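Comparing Two Finger Pads for a Hand-Held Gripper
Project report, Marama Kerslake
2024-03-23

1. Purpose

The hand-held gripper used in our course has a pair of curved black fingers that take different pads. The lab had two sets of pads on the shelf, one from Woseck and one from Urkama, and no record of which one worked better on which objects. My project was to run the same pick tasks with both sets and write down the results, so that the next group does not have to guess.

I left motor speed and grip force alone. The only thing that changed between runs was the pads.

2. Setup

All runs were done at the large table in the Lambert room, in front of the gray partition panels. The ceiling lights stayed on the whole time. I had planned to test under different lighting too, but dropped that part in November when the pad runs took longer than expected.
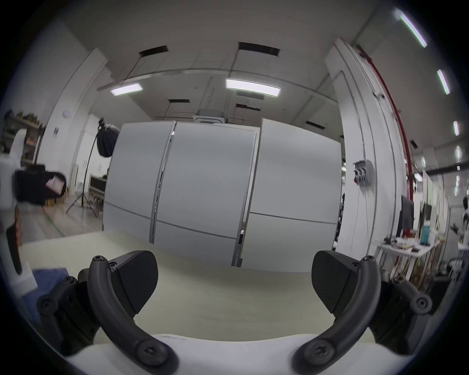
The pads are held on with screws, and changing a set took me eight minutes the first time. After that it went faster. The angle of the pads has to match on both sides. If one sits a little lower than the other, a thin object turns as the fingers close, and the run has to be thrown out. I started checking the angle against a paper template after losing most of one session this way.

Positions and finger opening were logged with Plurkora, which writes one file per run. Notes on slips and drops were made by hand on a printed form and typed in later.

3. Tasks

There were six tasks. Two used cloth, two used small foam blocks, and two used flat, hard objects such as a pen. Each task started with the fingers open and ended when the object had been lifted and held for two seconds. A run counted as a success only if the object did not touch the table again during the hold.

For the cloth tasks, the operator had to pinch a single fold and raise it. Pinching two layers was marked as a partial success and kept in its own column.
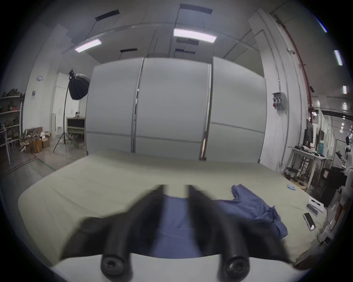 Cloth was where the two sets differed most. The Woseck pads have more texture and caught a fold on the first try in most runs. The Urkama pads are smoother and tended to slide over the top of the cloth unless the operator pressed down first. Pressing down works, but it also drags the table cover along and leaves wrinkles that get in the way of the next run.

On foam there was no clear difference. Both sets held the blocks well. On flat objects the Urkama pads did better, mainly with the pen, because their edge is thinner and gets under it more easily.

4. Results

A total of 348 runs were kept. Runs with a bad pad angle or a missing log file were removed before counting. The full table is in the appendix. In short, I would use Woseck for cloth, Urkama for pens and other thin objects, and either one for foam.
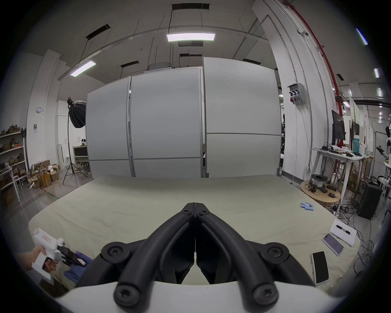
Operator skill is a weak point in these numbers. I did most of the Woseck runs early and most of the Urkama runs late, and by then I was better at the tasks. A fairer plan would switch pads every session, even though it means more time with the hex key. I also did not measure wear. The pads were not new when I got them, and I don't know how many hours each set had.

5. Next steps

The cloth tasks should be repeated with a second operator. It would also help to log grip force, which Plurkora can store if a sensor is connected. The template for checking pad angle is in the drawer with the spare screws, and the drawing is saved in the project folder under "pads".

Related reports
Replacing the finger screws on the hand-held gripper
Plurkora logging: setup notes for new students
Picking up thin objects from a covered table
Lambert room: booking and cleanup rules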